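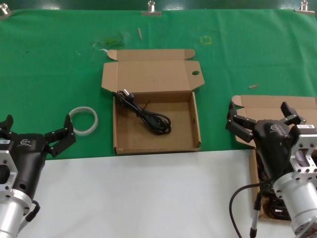

SLIDE 1 — cords in boxes, software side

Hi, thanks for staying. 20 min, leave 5 for questions. Say up front: talk is about the stack, not the arms.
Task in one line: power cord, cardboard box, two arms. Sounds dull. Cord never has the same shape twice, and that breaks most of what we wrote in year one.
Point at the coil in the open box. Point at the plug end. Those two things are what the perception code cares about, everything else is background to it.

SLIDE 2 — what runs where

Three processes. Burton is perception, Herath is the planner, Zivar is the logger and replay tool. Names stuck, sorry.
Burton takes head camera + wrist cameras, puts out a coil mask, plug pose, box pose and a confidence for each.
Herath takes that and picks an arm, a grasp and a path.
Control loop sits under both and doesn't wait for either. If perception stalls, the arm holds. Took us way too long to get that right — used to just keep going on the last pose.
Don't get into message formats here. Somebody will ask. Backup slide.

SLIDE 3 — perception

Black cord, black fingers. Say it slow, let it land.
First segmenter kept calling the finger part of the cord. Fix was boring: we know the joint angles, so render the hand, mask it out, then segment. Same with the cables on our own wrists, which are also black and also curved, and which don't render well at all. Those got a hand drawn keep-out region for now.
Box flaps: we fit the floor of the box and the fold line of the lid. Gave up on fitting the whole lid, it flexes.
The hole in the lid is a nice landmark when it's visible. Gives you box orientation for free. When it isn't, we fall back to edges and confidence drops.
Two boxes on the table means two hypotheses. Planner has to say which one it's asking about. Old version let perception choose. Bad idea.

SLIDE 4 — after the grasp

Switch to wrist view. Head camera is mostly blocked by the hand at this point anyway.
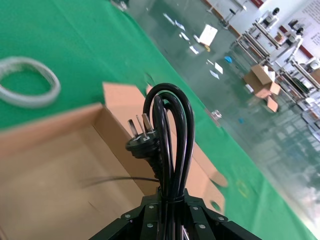 Notes by the Stovent software team
Talk version, 23 February 2024

Loops up, plug hanging off the side of the bundle. Prongs out to the left.
Question the code has to answer: is the plug in the bundle or loose next to it? Decides whether we can lower straight down or need the other arm to help.
Wrist camera is tilted, so the table edge and floor come in too. We crop to the green by color first. Before the crop we had detections on the floor. Paper scraps, another box. The planner beleived them. Show the clip if there's time.

SLIDE 5 — planning

Herath doesn't model the cord as a rope. Tried it, too slow, wrong anyway.
Instead: a bounding volume around the bundle, a second one around the plug, both grow with uncertainty. Plan with those. Stiff cords are fine. Soft ones sag out of the volume and we replan.
Replan budget is 12 per attempt, then stop and ask a person.
Both arms share one planner queue. Had them seperate until August, they kept reserving the same space over the box and waiting for each other. Classic deadlock, embarrassing.

SLIDE 6 — numbers

872 logged attempts in Zivar. All replayable.
Every perception change gets run against a fixed set of 100 before it goes near the arms.
Biggest failure bucket in that set: plug pose flipped, prongs pointing the wrong way. 33 of the 100 with the old model. New model better, not going to quote a number till the rerun is done.
Second bucket: box nudged during the approach and pose not refreshed.

SLIDE 7 — tooling, go fast

Zivar records camera frames, joint states, planner decisions, all on one clock. One clock!! Say it twice. Lost roughly two weeks to a timestamp offset that looked like a calibration error.
Scrub to any moment, swap in a new perception build, see what the planner would have done.
Label tool is built in. Label the failures first.

SLIDE 8 — next

Plug orientation from both wrist cameras at once
Better model of our own wrist cables, kill the keep-out hack
Lid closing. Not started. Don't promise anything

Questions. If none, go back to slide 5 and talk about the deadlock.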